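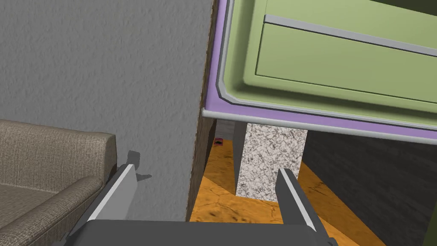

Sofaecke, graue Wand.

Familienpost, Ausgabe Oktober

Schnell ein paar Zeilen, die Kleine schläft, keine Ahnung wie lange noch.

Also: abgestillt. Seit Juli haben wir daran rumgemacht, erst die Mittagsmahlzeit weg, dann abends, dann nachts. Die Nacht war das Schlimmste. 5 Nächte Gebrüll, Papa mit Wasserbecher, ich mit Kissen überm Kopf im anderen Zimmer. In der sechsten hat sie sich umgedreht und weitergeschlafen. Ich lag natürlich trotzdem wach, habe gehorcht und ein bisschen geheult.

Viele von euch hatten gefragt, wie es mir damit geht. Gut und nicht gut. Ich trage wieder normale Pullover, ich war mit Lise Leclerc im Kino (ein ganzer Film!), und gleichzeitig fehlt mir das kleine warme Gewicht um fünf Uhr morgens. Hormone sind auch ein Thema, die erste Woche war ich unausstehlich. Entschuldigung nochmal an die Frau an der Kasse.

Was die Flasche angeht — wollte sie nie. Becher ging, der von Eteck mit den zwei Griffen, den hat uns meine Schwägerin mitgebracht. Die Hälfte landet im Ausschnitt, egal. Milch trinkt sie daraus kaum, dafür isst sie jetzt Joghurt, und zwar eimerweise. Kinderärztin ist zufrieden, Gewicht passt, mehr wollte ich garnicht hören.

Der Große hat seine eigene Baustelle. Er will nicht mehr in den Turnkurs. Warum, sagt er nicht. »Weil halt.« Wir haben drei Wochen geschubst und überredet und am Ende abgemeldet. Jetzt baut er nachmittags seine Stadt weiter, die heißt Bakilana, hat einen Bürgermeister (er), eine Währung (Knöpfe) und ein Gefängnis für Schwestern. Die Nachbarstadt heißt Poltance und ist böse. Ich darf dort Botschafterin sein.

Zum Thema Abstillen kamen auf die letzte Ausgabe 361 Antworten. Dreihunderteinundsechzig! Ich habe sie alle gelesen, beantworten schaffe ich nicht, seid mir nicht böse. Am häufigsten die Frage nach dem Milchstau: ja, hatte ich, einmal links. Kühlen, ausstreichen, meine Hebamme anrufen, und die hat mir dann auch gesagt, dass ich viel zu schnell von drei Mahlzeiten auf eine runter bin. Bitte ruft eure auch an und hört nicht auf mich, ich habe keine Ausbildung, nur zwei Kinder.

Ein paar haben geschrieben, dass sie sich rechtfertigen müssen, weil sie mit zwei Jahren noch stillen, andere weil sie nach sechs Wochen aufgehört haben. Macht mich beides gleich wütend. Dazu nächstes Mal mehr, da brauche ich einen freien Kopf und einen Kaffe.

Noch was Praktisches: Die Stillkissen und die Pumpe gebe ich ab, Kissen umsonst, Pumpe gegen Kuchen. Nur Abholung. Wer mag, antwortet einfach auf diese Mail — Betreff bitte »Kissen« oder »Pumpe«, sonst find ich es nicht wieder.

So, sie ist wach. Bis in zwei Wochen.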